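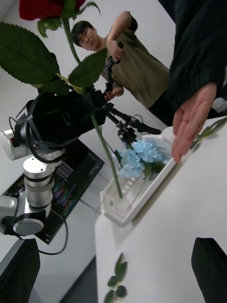

When does "The Galletti House" start shooting? Cameras roll in July, with 19 days on location and the rest on a stage in Zunden.

KARAKAYA PICTURES SETS "THE GALLETTI HOUSE" AS LIMITED SERIES

Karakaya Pictures has picked up TV rights to "The Galletti House," the family drama set in a failing seaside hotel. Eight episodes, one hour each. Kida Television is on board as co-producer and will handle sales outside North America.

The series follows two sisters who inherit the hotel, its debts and a court case neither of them knew about. Same time period as the novel, same town. The ending has been changed -- readers of the book will notice by episode six.

Writers room wrapped last month. Scripts for the first 2 episodes are locked, the others are in second draft. Casting for both leads is under way and will be announced seperately.

Open call for background players: Karakaya needs more than 1,000 extras for the hotel ballroom and the harbor scenes. All ages. No experience needed. The first notice drew 3,282 sign-ups, but spots are still open for the harbor days, which start at 5 a.m. Bring your own dark shoes.

No air date yet. Kida is in talks with with broadcasters now and expects to name a U.S. home before filming ends.

Press materials, including the series logo and a short synopsis, are available on request from the Karakaya press office. Set visits by appointment only -- please don't just show up.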